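Tuesday, late

Okay, so the sourdough is alive again! I'd more or less given up on it after the trip, it smelled like nail polish remover and had that gray puddle on top, but Dulce told me to pour off the liquid, keep one spoonful and feed it rye for a few days. Day three and it doubled before lunch. I did a little dance in the kitchen and the cat left.

Mixed a small dough tonight, 361 grams of flour (that was the end of the bag, I refuse to buy more until Friday) and a bit too much water, I think. It's slack and sticky and I got it all over the faucet. Did the folds while on the phone with Karla, who is still mad about the parking thing and wants to write a letter. I said fine, write it, but let me read it first.

It's in the fridge now in the blue bowl with a plate on top. If I get up at 5 I can bake before work and bring half to Maricruz, who lent me her heavy pot back in February and has been very nice about not asking for it.

Also I need to call the dentist. And find the lid to that pot!!

Going to bed, my feet are killing me. 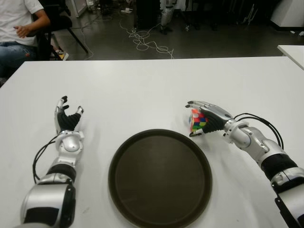 Can I bake the dough straight from the fridge?
Straight from the fridge is fine, just get the pot good and hot first and give the loaf a few extra minutes with the lid on.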